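Sivley Helpdesk
Ticket 101: Shared calendar showing everything an hour out
Status: Resolved
Opened by: Hatice Yaman, Stedlow office
Assigned to: Taner Kahraman

Hatice Yaman wrote:
Hello Taner, I hope you're keeping well and that the home office is treating you kindly. I'm sorry to bother you with what I suspect is something silly, but the shared calendar has gone peculiar again. Every booking I make for the Jorolside meeting line shows up an hour later for Josué, and everything he makes shows up an hour earlier for me. We had a supplier sitting on the phone listening to the hold music this morning, poor man, and he was very gracious about it. My own private calendar is fine. It's only the shared one (the green one, called Yalçınkaya Bookings). I've tried closing the browser and opening it again, and I did restart the laptop over lunch.

Taner Kahraman replied:
Hi Hatice, no bother at all, and thank you for such a clear write-up. Could you do two small things for me when you have a moment? Open the calendar, click the little cog at the top right, choose Settings and tell me what it says next to "Time zone". Then do the same again, but this time click on the name of the green calendar first, as it keeps a separate setting of its own a bit further down the page. I'll ask Josué for the same.

Hatice Yaman wrote:
The first one says London. The second one says "UTC, no daylight saving". I didn't even know there was a second one! Should they match?

Taner Kahraman replied:
They should, yes, and I think you've found it. Ertuğrul set that calendar up for us last November, when the clocks had already gone back and the two settings gave the same answer, so it would have looked perfectly all right to him. Josué's laptop is following the calendar and yours is following your own settings, and between you there's your missing hour. I've changed the green calendar to London just now. Please sign out completely (closing the tab won't do it), sign back in, and make a test booking for 2 o'clock. Call it TEST so that people leave it alone.

Josué Trindade wrote:
Hello both, I can see TEST at 2 o'clock, which is lovely. However, the old repeating bookings are still wrong on mine. The stock call is at the wrong time and so is the Stedlow catch-up. There are 13 of them by my reckoning. Also, I can't attach pictures to a booking any more, it just spins and then gives up. I wanted to put the bin photo on the panel relining call and it wouldn't go on. It's attached below. 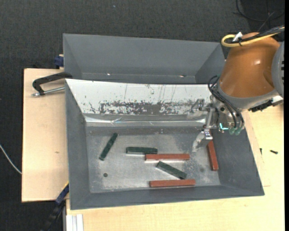 Attachment from Josué Trindade: front bin, coating worn off the white panel.

Taner Kahraman replied:
Thanks Josué, that came through to the ticket nicely. I tried it on a booking and had the same spinning circle, so you're not imagining it. The calendar had run out of attachment space. I've cleared out the old agendas that were saved twice over and your photo went on at the first attempt. Esmaeil should see it when he opens the booking.

As for the repeating ones, I'm afraid they hang on to the time zone they were made with. Open each one, choose "Edit all future events", pick London from the list, put the time right and save. Leave the past ones be, or everyone gets a flurry of emails.

Esmaeil Ahmadpour wrote:
Photo opens fine for me, on the phone as well. Thank you.

Hatice Yaman wrote:
Josué and I split the list between us over a cup of tea and they're all in the right place now. Thank you ever so much for your patience, Taner. Happy for you to close this one.

Closed by Taner Kahraman, Wednesday, May 13, 2020
Cause: shared calendar set to UTC. Attachment space also full.
Follow-up: check the time zone on the other shared calendars.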